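How Can a Robot Learn to Fold a Shirt?

By Saadet Kozan
Plinus for Young Readers
Shares 310 | Comments 12

Do you fold your own clothes? Then you know that a shirt is a difficult thing. You pull on one sleeve and the other one slides away. The collar makes a bump. For a robot it is even more difficult, and in this article I want to explain how researchers try to teach it.

The main idea of the method is simple. A person takes one gripper in each hand and does the work with them, and small computers record every movement. Later, a robot with the same type of grippers studies the recordings.
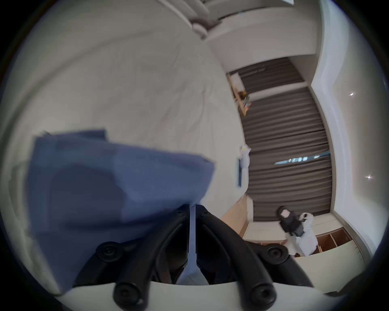
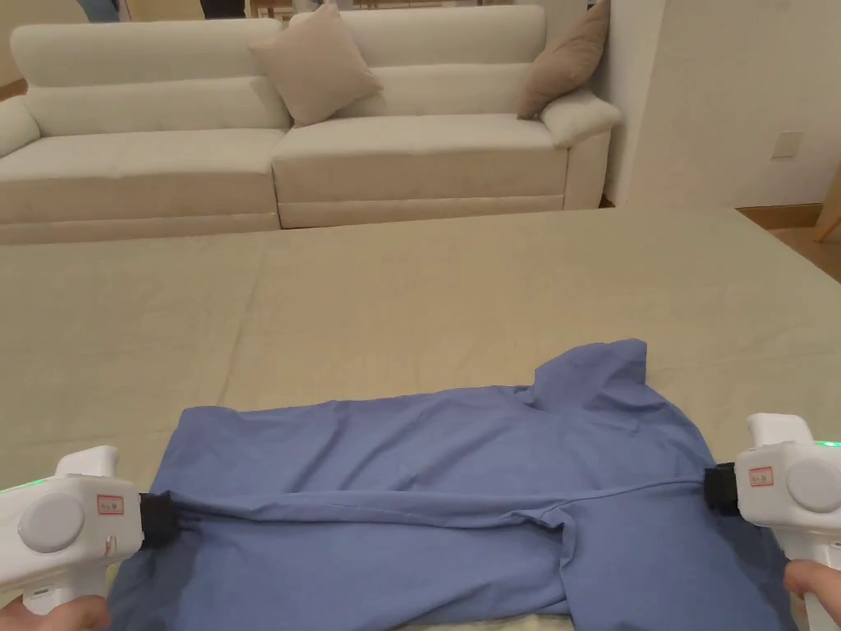
A blue shirt on a bed, and grippers to hold it with.

Why not use hands?

Your hand has five fingers, and it can feel how thin a cloth is. A simple gripper can only open and close, like a crab. If a person folds a shirt with bare hands, the robot can watch, but it can not copy all those fingers. So the person must work like a crab too! At the beginning it feels very slow. When I tried it, I dropped my sleeve again and again, and my first shirt looked like a cabbage.

Two ways of seeing

In this method there are two kinds of view. One comes from the gripper itself. It is very close to the black fingers, so it shows how the cloth lies against them. But the room looks tilted and curved in it, and you may want to turn your head to understand it.

The other view comes from higher up, from the place of the head. From there you can see the shirt spread on the bed, with one gripper on a sleeve and the other on the opposite side. The computer needs to learn that both views tell the same story.

What does the computer do with it?

It looks at many small moments. For each moment it asks: what did the grippers see, and where did they move next? After a lot of practice it starts to guess the next movement. You do something similar when you hear the start of a song you know and you can sing the rest.

The team in the Toprak project wanted to know how many examples are enough. First they trained the computer with 200 folds. Then they trained it again with 1000 folds. Each time, the robot got 466 tries with shirts it did not meet before. With the bigger set of examples it made fewer mistakes, mostly at the sleeves. It still had trouble when a collar was standing up.

The team also found that it helps to practice in different homes. If all the folds are made on the same table, the robot may become confused by a soft bed.

Try it at home

Take two pairs of kitchen tongs and ask an adult for an old T-shirt. Put it flat on your bed and fold it with the tongs only. Where do you grip first? Write down your steps and give them to a friend. Can your friend fold the shirt by reading them?

Related
The Clonlow boat that steers itself
How does a vacuum robot find the door?
Prisdale school builds a sorting machine
Why is cloth hard to draw on a computer?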